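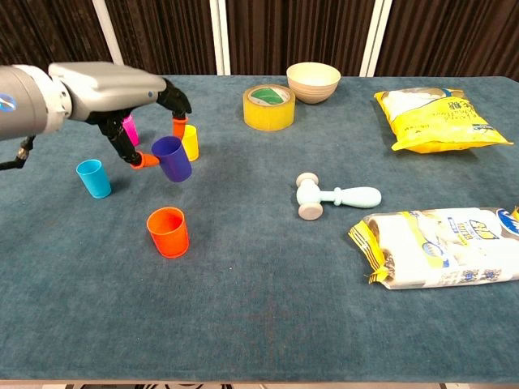 Fultitz Signs & Collectibles – Frequently Asked Questions

Are your signs original?
Yes unless the listing says REPRO in the title. We sell a few reproductions, always marked, always priced like it.

What does "NOS" mean?
New old stock. Never hung, came out of a warehouse or a store's back room. May still have shelf wear, read the grading notes.

How do you grade?
1 to 10, front side only. Backs get their own line in the listing. A 7 has chips at the mounting holes and some gloss loss. Anything under 5 we call a wall filler and price it low.

I'm looking for a certain Nedex oil sign, do you have it?
Check the Gas & Oil page first. If its not there send us a want list – brand, size, single or double sided, your top price. We keep want lists for 16 months then toss them, so resend if you're still looking.

Is item 3694 still available?
We get this one a lot. The Jafri Feeds thermometer is SOLD. Page stays up for reference only.

What about the Skikar Soda door push?
Have two, both yellow. Item 1323 is the better one. No, we won't split the bracket from the push.

Do you buy?
Always. Porcelain, tin, cardboard, clocks, trays. Need clear photos of front, back and all four edges. Don't clean it first!! No steel wool, no car wax.

Will you appraise my sign?
Not by email. Sorry, too many requests. Bring it to the shop counter, no charge for one or two pieces.

How much is shipping?
Flat $69 for any sign over four feet, lower 48 only. Smaller stuff is figured by zip code at checkout. Clocks with glass go double boxed, allow an extra week.

Can I return it?
Seven days from delivery, you pay return freight. Call before sending anyting back. Damaged in transit – keep the box and all the packing, the carrier will want to see it.

Layaway?
Yes. One third down, rest in 90 days. No layaway on sale items.

Are you open in March?
By appointment only, we're out buying most of the month. Emails get answered at night, usually after 9 pm.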